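4. Mounting the Cabinet and Fitting the Door

Read this section to the end before you take the drill out. The Jillwood tall cabinet is supplied with one door, two wall brackets and the bag of screws marked C. If bag C is missing, please write to the Sendstead parts desk and do not replace the screws with your own.

4.1 Choose the side for the hinges. The door can open to the left or to the right, but the holes are drilled for one side only, so you have to decide now.

4.2 Mark the height of the top bracket at 1,340 mm from the finished floor. Check the line with a level. Floors in older houses are often not straight, so do not measure from the skirting board.

4.3 Drill and fix both brackets. Hang the cabinet and tighten the screws by hand only.

CAUTION: The cabinet without shelves is already heavy. Two persons are needed for step 4.3. 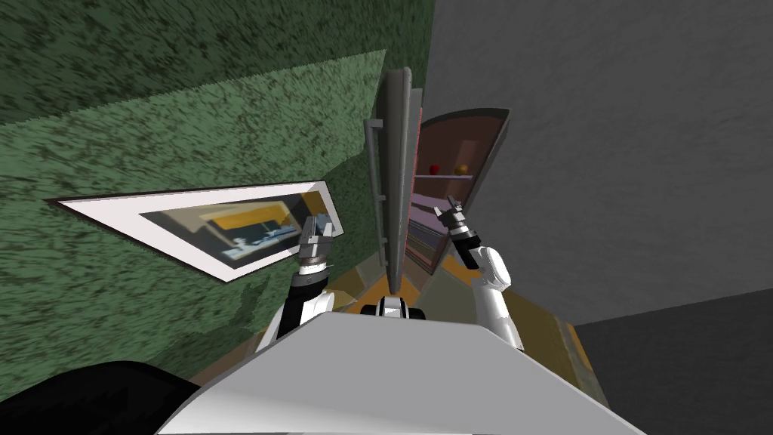

4.4 Door clearance is the point where most of our customers have to begin again. Before the final tightening, open the door slowly as far as it goes and look at what it meets on the way. A long bar handle, standing off the door on its small standoffs, reaches the wall before the door itself does, and if there is a framed picture hanging on that wall, the corner of the frame can be hit also. Keep at least 200 mm between the hinge line and the side wall. With less than this, fit the door stop from bag D – it is the gray rubber piece with one hole.

4.5 Adjust the hinges. The front screw moves the door to the left and right, the rear screw moves it in and out. Turn a quarter turn each time and close the door to check.

Note: Cabinets from the Cundport warehouse delivered before March have the older Vandenberghe hinge. On this one the two screws are the other way round.
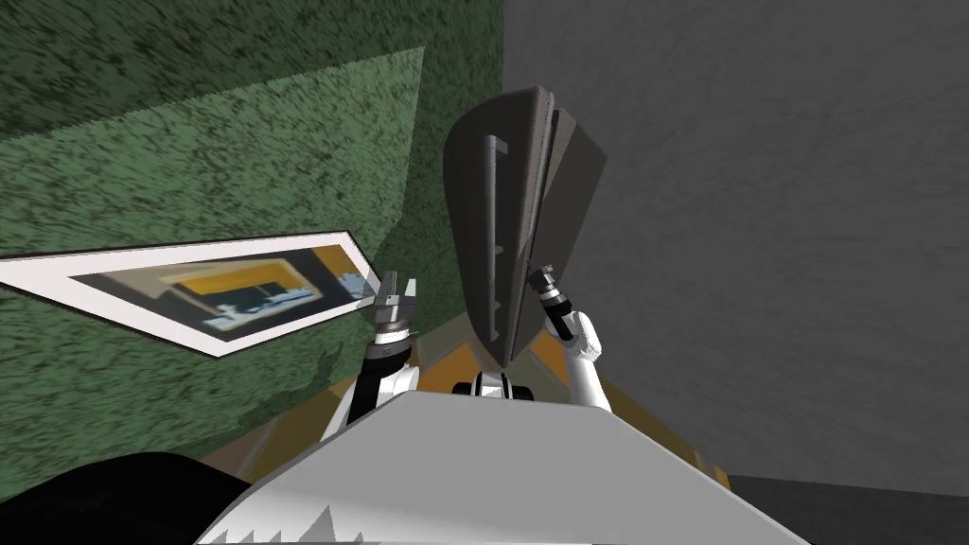

4.6 When the gap is equal from top to bottom, tighten the bracket screws fully. Leave the cabinet empty overnight, then check the gap one more time. A small change is normal when the wall is plasterboard.

4.7 Put in the shelves. The pins go in with the flat side up. Maximum load for each shelf is 289 N, spread over the full width. Do not put all the weight in the middle.

CAUTION: Never hang bags or wet towels on the handle. The hinges are not made for this and the warranty does not cover it.

4.8 Keep the hex key. You will need it again for section 6 – Removing the Door.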